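Plurnent: frequently asked questions

Published Sep 12, 2019 by the Plurnent Project Office, Grestby
5 min read
Shares: 107

Plurnent is a research method for teaching a robot arm to pick up and hold small objects. It is developed at Grestby in partnership with the robotics laboratory at Dellalthorpe. The questions answered on this page are those most often put to the project office by other laboratories, by students and by the companies that have asked to try the method.

What does Plurnent do?

It produces a control policy, that is, a program which reads the position of the arm and of the target object and decides the next small movement. The policy is learned entirely in simulation. No recorded human demonstrations are used at any stage.

How does it differ from earlier methods?

Most earlier methods reward the arm when it lifts the object and give no credit for how the object is held. Plurnent adds a second reward, paid at every step for as long as the object stays still relative to the fingers. We call this the holding term. A policy trained without it will often succeed in lifting but lets the object turn or slide during transport.

What result has been obtained?

Our main test set contains 147 starting positions, none of which appears in training. The full method completed the lift and hold from 107 of them. With the holding term removed and all other settings kept the same, the figure fell to 60. Both results are given in the project report, together with the full list of starting positions.

Is a completed lift the same as a completed hold?

No. A trial is counted only if the object is raised clear of the surface, carried to the hold position and kept there until the trial ends. Trials in which the object is dropped at the last moment are recorded as failures, and we ask others reporting results with Plurnent to follow the same rule.

Why is a cube used?

A cube has flat, parallel faces and is easy to describe to the simulator. It also shows slipping clearly, as any turn between the fingers changes the angle of its edges. The project makes no claim that results obtained with a cube will carry over to soft or irregular objects. Work on cylinders is due to begin in November.

What is the Romaniuk schedule?

The Romaniuk schedule is the order in which training positions are presented. Easy positions, close to the gripper, come first, and the range is widened only when the policy reaches a fixed success rate. Groups that have left the schedule out report to us that training still works but is slower and less steady from one run to the next. We recommend keeping it.

Has the method been tested on a physical robot?

Only in a limited way. Two short trials have been held at Dellalthorpe – both were intended to check safety limits and neither was scored. The results quoted on this page come from simulation alone and should be cited as such.

Why do the project's renderings have a plain background?

The policy receives numbers and does not receive camera images, so scenery has no effect on training. Renderings are made for inspection by staff. A plain background makes it easier to judge the angle of the gripper and the position of the object between the fingers, and it keeps the files small.

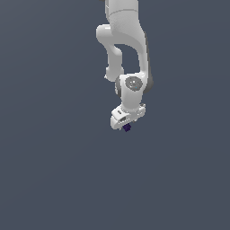 Simulated arm with the purple cube held at the gripper.

Can the method be used with a different arm?

Yes, provided that a simulation model of the arm is available and that it carries a parallel gripper. The joint limits and the width of the gripper must be entered in the settings file before training starts. Policies trained for one arm should not be loaded on to another. Suction tools and hands with more than two fingers are not supported at present.

What are the known weaknesses?

Starting positions near the limit of the arm's reach account for most of the failures. The policy tends to approach these with the gripper tilted, and the fingers then close on an edge of the cube instead of a face. Friction is a further concern. The simulator uses a single fixed value, and performance drops when that value is lowered.

May the results be reproduced and published?

They may. The training code, the settings files and the list of test positions are supplied on written request to the Grestby office. Applicants are asked to name their institution and the arm they intend to use. Any published comparison should state the version of the code and whether the holding term was switched on.

How should errors be reported?

Reports should be sent to the project office with the settings file and the training log attached. Reports without a log cannot be investigated. Corrections to this page are made when a new version of the code is issued.

2 comments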